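The Bed Is Not a Shelf: A Study of Things Left on Dorm Beds
Final project report, Everyday Spaces seminar
Babatunde Onyeka
April 13, 2018

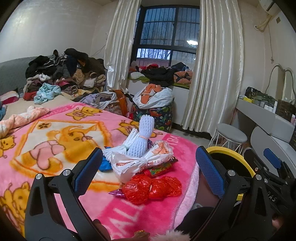
Figure 1. Snacks and wrappers on a pink bear-print fleece blanket, with clothing along the left side of the bed.

1. Where the question came from

I started this project because I could not find my student ID. I had it at dinner, I did not have it at breakfast, and in between I had slept on top of it. When I told this story in the seminar as a warning to others, half the room had a better one. Somebody had slept on a stapler. I changed my topic that week (the old one was about bus shelters, and I don't miss it).

The question I ended up with is simple. Every room in Prultdale Hall comes with a desk, a chair, a closet and a set of drawers. Why does everything end up on the bed?

2. What I read first

Very little. There is plenty of writing on how to make a bed and plenty on how to sleep in one, but the hours when it holds snacks and laundry seem to have slipped past the library. I did find an old housing handbook from Trastmont, the building next door, which tells residents that "beds are to be kept clear during the day." It has a coffee ring on that page. I also read two chapters of a book on storage that my adviser lent me and would like back.

3. Method

I put a sign-up sheet in the Prultdale lounge in September and left it there until people stopped drawing on it. In the end 16 residents agreed to take part. Each was asked to keep a bed log, writing down what was on the bed at the time of the entry and what they planned to do with it. I collected 83 usable entries. An entry was not usable if it said "stuff."

I sorted the objects into four groups:

Food and food wrappers
Clothes and towels
School things
Other

"Other" was meant to be small. It was not small. It included a bike pump, a framed certificate and a cactus, the last of these in the log of a resident who described the arrangement as temporary for the entire length of the study.

I also ran a short timed exercise. Participants cleared their beds at their normal speed and I stood in the doorway with my phone, trying to look like a researcher.

4. What I found

4.1 Food goes in the middle

I expected food to stay near the edge, where a person can reach it from the desk. Most people put it in the middle of the mattress, where they can sit beside it. Figure 1 is a good case of this. There is a fruit still in its foam net, a knotted white plastic bag with red printing, and some red-wrapped candies, all gathered close together. A second foam sleeve is lying next to the fruit. I looked at that sleeve for a long time while writing this section and have decided it counts as packaging, which puts it in group one and ends the matter.

Wrappers were the hardest thing to code. Is a candy wrapper food? My first version of the spreadsheet said yes, my second said no, and the third has a column called "wrapper (sigh)."

4.2 Clothes go to the sides

Clothing and towels tended to drift outward. The crumpled peach garment in Figure 1 lies along the edge of the bed, with a pale pink towel farther back toward the headboard and a red-and-white folded cloth at the far left. I want to note that one thing in this study was folded. In the logs, folding was mentioned mostly as a plan.

Several residents told me the clothes on their beds were "not dirty but not clean." Our closets have no place for this category. The chair is supposed to handle it, and the chair was full.

4.3 School things hardly appear

I had a whole section outlined on textbooks. The logs gave me one calculator and a syllabus.

4.4 Clearing is fast and mostly fake

The slowest bed in the timed exercise took 60 seconds. Most of the objects went to the chair or the floor, and by the next log entry many of them had come home. One resident simply lifted the blanket by its corners, carried everything to the closet, and shut the door. I recorded this as a success, as my instructions had not ruled it out.

5. The Tsikata tray

Part of the assignment was to propose an improvement. With help from the shop I built a shallow tray, named Tsikata on my drawings, that hooks over the side rail of a standard dorm bed and holds up to 2 pounds. The idea was to move the snack pile off the mattress and leave the blanket in peace. I used a set of Hisard clamps, left over from someone else's lamp.

Three residents tested it. The tray filled up the first evening. The beds also stayed full. I had built people more bed.

6. Problems with the study

Everyone who signed up knew what it was about, and I suspect a few tidied before writing in the log. One person may have done the opposite for attention. I also live in the building and took part in my own study, which my adviser has circled in red on both drafts.

7. What I would do next

I would like to give the chair its own project. I would also ask people about blankets, because the ones with a busy print seem to hide small things better, and a candy is easy to lose on a blanket full of bears. This is a hunch and should be graded as one.

My ID was under the pillow. I had already paid for the new one.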